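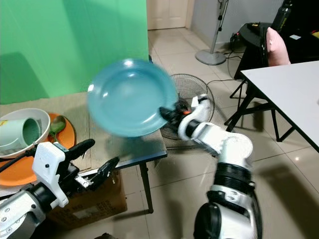

How Does a Robot Know Where a Plate Is?

A Savico Learning Page for Young Readers
Written by Bimla Upadhyay. Reviewed by Geert Vermeulen, software engineer.

When you pick up a plate, you do not have to think very hard. Your eyes find it, your arm reaches out, and your fingers close on the edge. A robot has to do the same work with software. Software is the set of instructions that tells a machine what to do. The robot arm is made of metal, plastic, and motors, and without software it would not move at all.

This page explains four jobs that software does when a robot handles dishes.

Job one: seeing

A robot sees with cameras. A camera does not know what a plate is. It only measures how much light arrives and what color that light is. Each picture is divided into tiny squares called pixels, and each pixel is stored as numbers.

The part of the software that makes sense of these numbers is called perception. It looks for groups of pixels that belong together. A plate seen from straight above is a circle. Seen from the side, the same plate makes an oval, and the software must learn that both shapes can be one plate.

Shiny dishes are difficult. Light bounces off a smooth surface and makes bright white spots. The spots move when the camera moves, although nothing on the plate has changed. Good perception software learns to pay little attention to them.

Many robots have more than one camera. A camera near the head shows the whole work area. A camera near the gripper, which is the robot's hand, shows a smaller area in more detail.
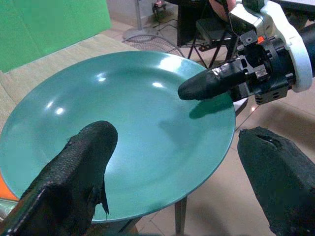 A teal-green plate as the camera near the gripper sees it. The black shapes at the bottom are the gripper's two fingers.

Job two: planning

Once the robot has found the plate, it needs a path. The planning software works out how each joint should bend so that the gripper arrives in the right place. A joint is a part that can turn or bend, like your elbow.

There is nearly always more than one path. The planner throws out any path that would make the arm bump into a table or into the other arm. From the paths that remain, it chooses one that is short and smooth.

A robot with two arms needs extra care. Both arms may need to reach over the same plate, so the planner must know where each of them will be at every moment of the move.

Job three: control

A plan is only a list of places to go. The control software sends signals to the motors and then checks what happened. Sensors inside the joints report how far each one has turned. If a joint is a little behind, the controller gives its motor a little more power.

This circle of moving, checking, and correcting is called a feedback loop. You use one when you carry a full glass of water across a room. In the Clatesent program, which our engineers use for teaching, the loop runs around 30 times every second.

Job four: learning from practice

Some robot software improves by studying examples. Each example is a recording of one task, with the camera pictures and the arm movements saved together. The learning program compares many recordings and looks for patterns, such as where the fingers should be when they close on a rim.

One practice collection at Savico holds 3046 recordings. Nusrat Sheikh, who looks after it, removes the ones in which a camera was blocked or a file was damaged.

Try it yourself

You will need a partner, a plastic plate, and a scarf to use as a blindfold. Ask an adult to help you clear a space.

Put on the blindfold and sit at a table. Your partner sets the plate down and gives you directions using only these words: left, right, forward, back, up, down, open, close, stop. Those 9 words are your program. Try to pick up the plate by its rim, then trade places. Which word did you use most? Was there a word you wished you had?

Words to know

Controller: software that sends signals to motors and corrects mistakes.
Feedback loop: moving, checking, and correcting, over and over.
Perception: software that finds objects in camera pictures.
Pixel: one tiny square of a digital picture.
Planner: software that chooses a path for the arm.

Teachers may request printed copies of this page from the Savico education office beginning in September.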